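Lambert wants $348 for a breakfast set, and it starts with bread on a plate

Friday, September 25, 2020

Lambert's new Selano tableware goes on sale in Eststead this week — 48 pieces, $348, and a lot of talk about "the morning ritual." Brenda Ellwood, who runs the store on Lurkico Street, says the plates make people slow down over a slice of bread. Maybe. A pink plastic plate is still a pink plastic plate, and bread tears the same way over a paper towel.

Declan Wainwright, a regular customer, has his doubts too. "I eat mine over the sink," he said.

Pink plate and white bread on a white table:

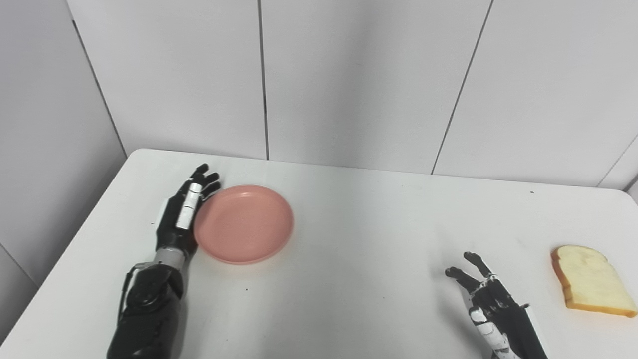
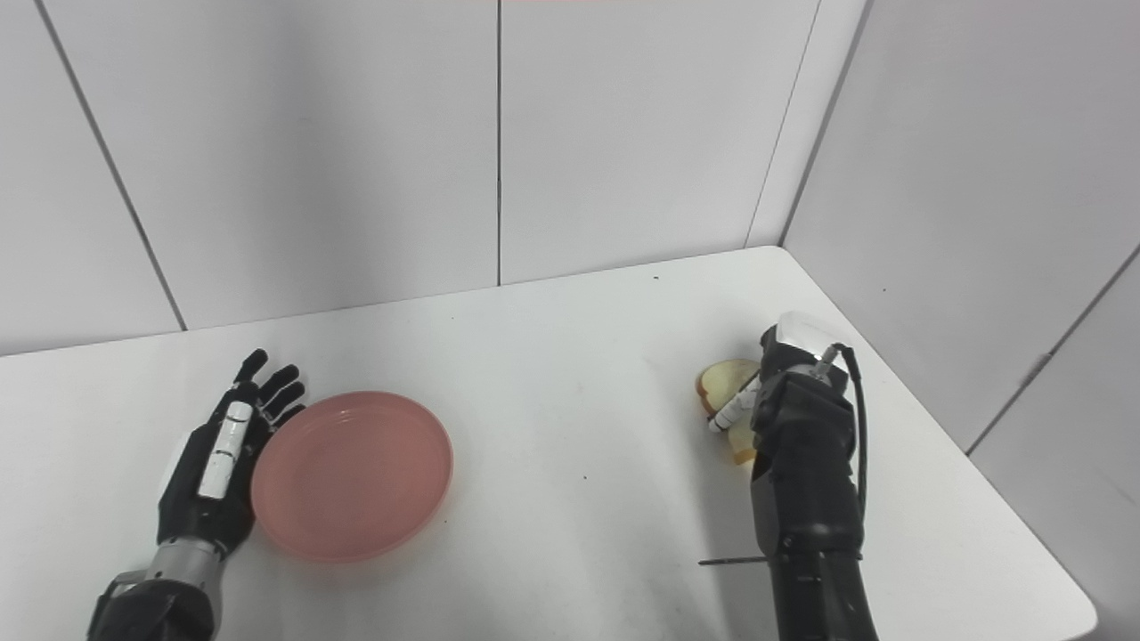
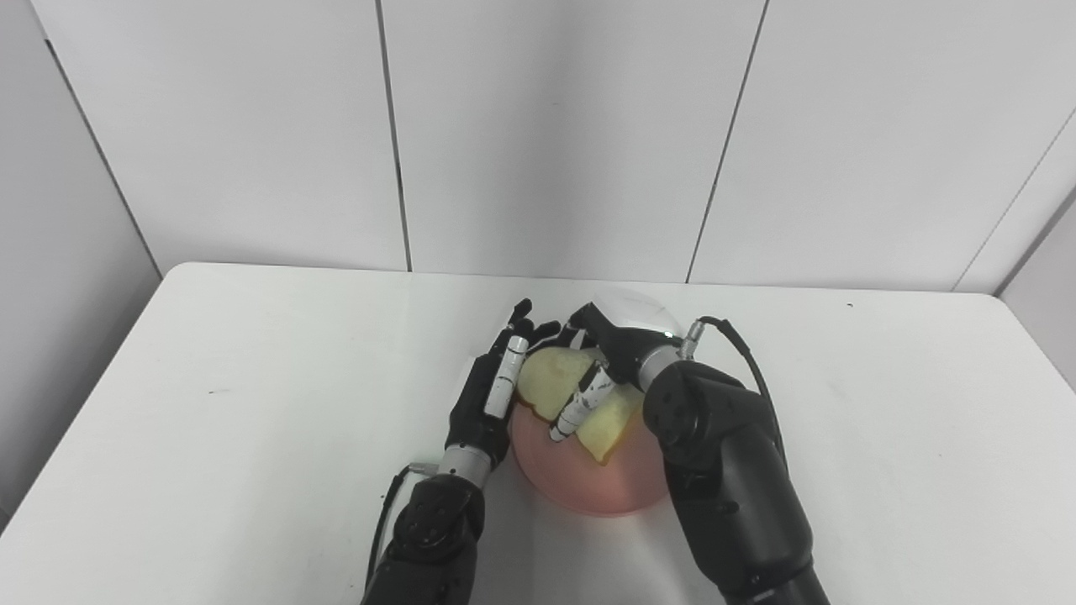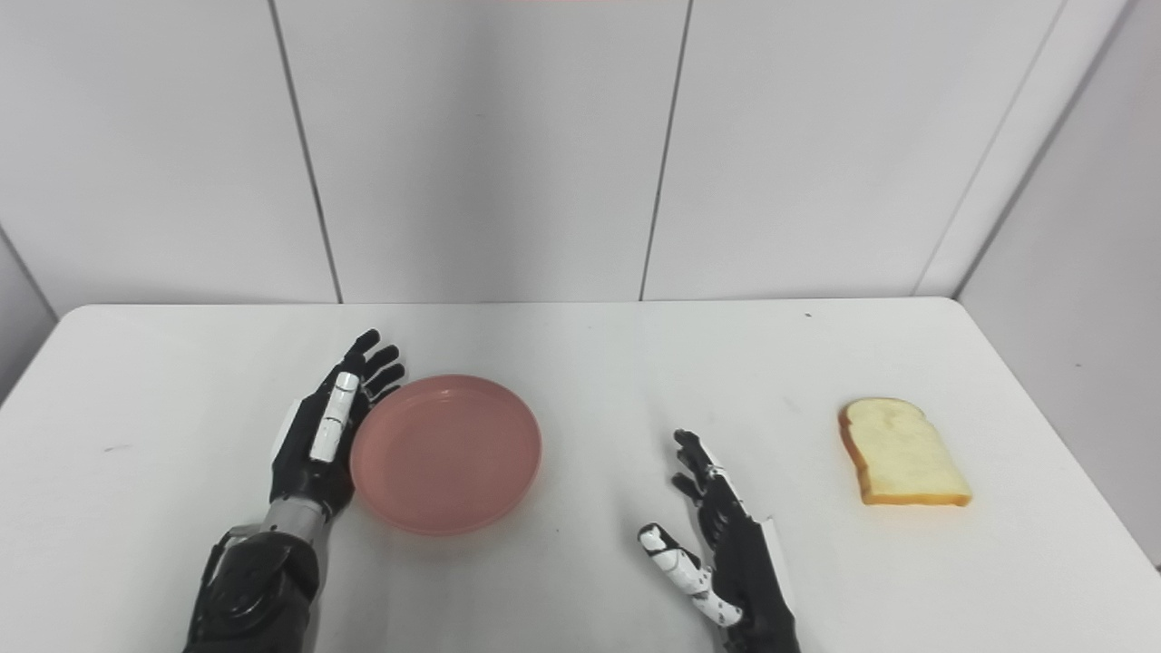 Ellwood has ordered 700 sets, a big number for a town this size. She would not say how many were reserved in August. Returns are accepted for 2 weeks, with the receipt and the original box.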